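Viseck Lab Notes
@viseck_notes
January 20, 2022

A small thread about collecting examples for our learning system, as some of you asked how we do it in practice. I am not writing in my first language, so please be patient with me.

1/ Our project is called Skondum. The goal is simple to say: the arm should pick up a piece of cloth from one place and put it in another place. We don't program the movement. We guide the arm by hand controls, record everything, and the model learns from the recordings.

2/ Until now we have 2260 recordings that we keep. The number we made is bigger, but I don't count the ones we threw away in the first weeks, when the clock of the wrist camera and the clock of the arm did not agree. The delay was very small and it spoiled everything.

3/ One recording is one attempt. Start, reach, close the fingers, lift, move, open, go back. A good operator needs 40 seconds for this. I need more, and my colleagues are too polite to mention it.

4/ Why cloth? A cup has one shape. A cloth has a new shape every time you drop it. You can't give the arm a list of places where it should hold. So the examples must show many shapes, and this is the part which takes our days.

5/ Our rule: before each recording, the cloth is picked up, shaken and dropped again. Do not arrange it nicely! People want to make it tidy, it is very human. Then the model sees only tidy cloths and is lost with the first ugly one.

6/ We record on a speckled worktop now. Before, we used a plain white table, and the model which was trained there got confused by any small dark point on the surface. I was surprised how much this mattered.

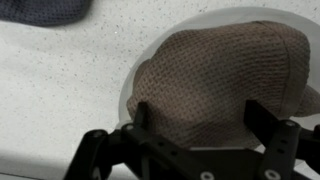

7/ Bowls are harder than a flat surface. The fingers must come down inside the rim without pushing the bowl away, and the cloth sits higher in the middle than at the side. Many of our failed attempts are simply a finger on the rim.

8/ Knitted cloth with small holes behaves differently from smooth cotton. It stretches first, and only then it comes up. A new operator often stops too early and thinks that the grip is lost. Wait one moment more – it usually follows.

9/ We keep failures too, if they are honest failures. If the operator dropped the cloth and picked it up again, this stays. The model should see how to recover. What we delete is when somebody bumped the table or the recording stopped in the middle.

10/ Each attempt gets a label: success, recovered, failed. We had a fourth label, "unclear", and after one month 37 recordings were in it. We watched them together with a pot of coffee and could decide on all of them, so the label is gone.

11/ The storage machine is named Drurkness. Please don't ask me, the name was there before I came. It copies the day's recordings at night and sends an angry message if one camera file is shorter than the others. This message has saved us a lot of work.

12/ For the labels we use a small tool, Chaudhary. It is not beautiful. It shows the wrist view and the side view next to each other and you press 1, 2 or 3. I can do a full afternoon's work in half an hour with it.

13/ What I would do differently: write down the light. We changed one lamp and did not note the day. Now we try to guess it from the shadows in the recordings, and this is slow.

14/ In May we want to add a second arm and try folding. For this, our present recordings help only a little, so we will start again almost from zero. If you have collected data with two arms, please tell me how you stop the operator from getting tired. With one arm we change over after each hour.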